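**For release Thursday – Trultlow opens its shared kitchen on Pundwood Lane, and you're invited to eat in it**

Hi everybody! I'm the person who usually answers the phone at Trultlow, and for this one I've been handed the keyboard too, so please forgive me if it reads less like a press release and more like me telling you about it over the fence.

The short version, for those of you on deadline: our new shared kitchen, called Endadach, opens to the neighborhood this Thursday at 4 in the afternoon. It's on the ground floor of the old Pundwood print shop, it has 98 seats in the dining room next door, and anyone living within walking distance (or driving distance, we won't check) can come and cook, eat and wash up. A day pass is $6. Kids under school age eat free.

Now the long version, which I like better.

Two winters ago a bunch of us were sharing suppers in whoever's apartment had the biggest stove. It was great, and it was also a mess. People sat on the stairs with plates on their knees, and the dishes piled up till somebody caved and did the lot at eleven at night. I caved a lot! So when the print shop came up for rent we went around knocking on doors, and 416 households signed the sheet saying they'd use a proper kitchen if there was one. That sheet is now hanging by the front door, coffee rings and all.

The part I want to talk about is the washing up, and I know that's a funny thing to lead with when we've got a six-burner stove and a bread oven. But ask anyone who has shared a kitchen what the fights were about. It was never the soup. It was the bowl that sat on the counter for two days with a bit of rice stuck in it.

Our answer is what we're calling the Eren table, after the street most of us used to live on. You finish your meal, you carry everything over on your tray, and you sort it out right there next to the rack. Scraps come off first, napkins and wrappers go in the trash, and only then does anything go near a sink. No dumping and running.
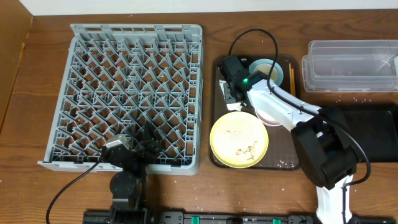 We argued for ages over what that table should be. Stainless steel was the sensible choice, and everyone who's worked in a restaurant told us so. But we wanted the place to feel like a house, so wood it is, with a warm reddish-brown color that makes even a stack of dirty plates look like somebody's been having a good time. Yes, it needs wiping down. There's a cloth on a hook, and the cloth gets changed every morning and again after lunch.

Rutilio Montes, our kitchen manager, came up with the routine and has been teaching it to the test groups since July. He ran a school cafeteria before this and he has strong feelings about forks. "I don't mind if people are slow," he told me when I asked him for something I could put in here. "I mind when a plate goes in the rack with half a sandwich on it. Take your time, scrape it, and then go have your coffee." I asked if he wanted to add anything about community spirit and he said the sandwich thing covered it.

The dishes themselves are a real mix. We asked for donations instead of buying a matching set, and people turned up with boxes and boxes of the stuff – pale yellow plates, blue bowls, soup mugs from somebody's first apartment. If you gave us something, you'll probably end up eating off it one of these nights. If you gave us the gravy boat shaped like a goose, it has its own shelf and it's doing fine. 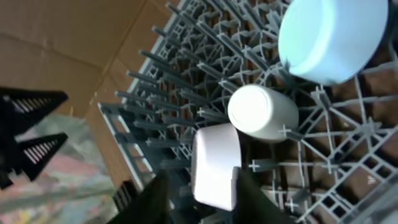

Drying is where the test groups had the most opinions, so we've written a few house habits on a card and pinned it up over the table. Plates stand in the row of tines and everything else goes on the open grid beside them. Bowls go upside down, the way the light blue one is, so they don't sit there collecting a puddle in the bottom. Cups are still up for debate. Rutilio likes them rim down, but plenty of us just lay them on their side like the white one by the bowl, and so far the kitchen has survived. We put gray racks on all the washing-up tables and they lift right out, so whoever closes up can rinse them and wipe underneath.

Okay, what's happening on the day. Doors open at 4 and there'll be lentil soup, noodles, flatbread from the new oven and a very large tray of plum cake. Bring a dish of your own if you feel like it, but please stick a label on it with what's inside (nuts especially). We'll do short tours of the pantry, the cold room and the Eren table till supper, and after that Rutilio will give his scraping talk, which runs longer than you'd think and is worth hearing. There's a step at the front entrance, so if you use a wheelchair or you've got a stroller, come in from the yard side where it's level.

Once we're up and running, the kitchen will be open six days a week, from breakfast through supper, and closed on Mondays for a deep clean. You can book a burner ahead of time at the front desk or just take your chances. I'd book for the evenings! If you want to run a class, a bake sale or your grandmother's birthday lunch, talk to us and we'll find you a slot.

We're still short of a few things, too. Big soup pots with lids that fit would be wonderful, and so would dish towels, any color, and chopsticks, as we keep running low on those at noodle night. Drop them off any afternoon and ring the bell twice, the first ring doesn't always carry to the back.

Reporters and photographers are very welcome from 3 o'clock, an hour ahead of the crowd, when it's quieter and the cake is still whole. Rutilio and I will both be there and happy to talk. Just ask for whoever's at the Trultlow desk – it'll be me.

**Press contact:** the Trultlow front desk, Endadach kitchen, Pundwood Lane, afternoons except Monday.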